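Two arms, one clock, many regrets
July 27, 2026

I've spent most of June and all of this month on the planner for our two-armed cell, and I finally have something worth writing up. The old Tarmont scheduler planned the left arm first, then made the right one work around it, so the right arm spent half its life waiting. Drove me up the wall! 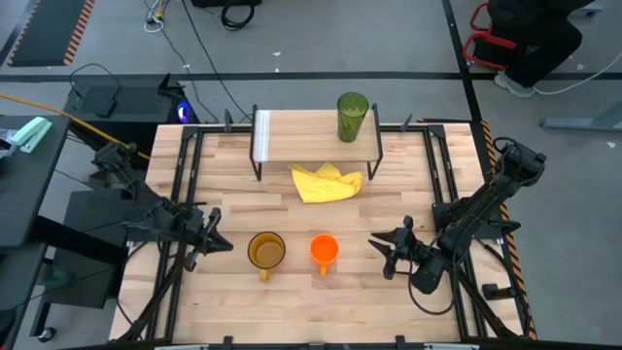
My rewrite plans both arms on a shared clock, with a check every 80 milliseconds of travel. The hard part is how near the goals sit to each other. With the amber mug and the orange one side by side like that, a gripper coming in from each side leaves the planner very little elbow room, so I've added a cost for crowding the middle. 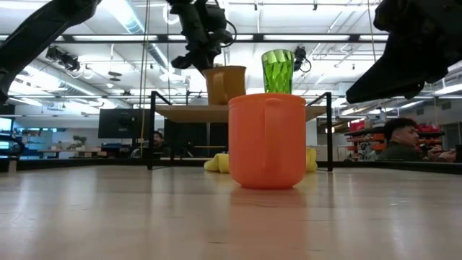 Perception is still the slow bit – about 200 milliseconds a pass, and I'd love to halve it. I've also moved our logs over to Orkico, which has a decent timeline viewer once you turn off the default colours. Next job is replanning mid-move, and I've got 3 ideas for that, all of them ugly.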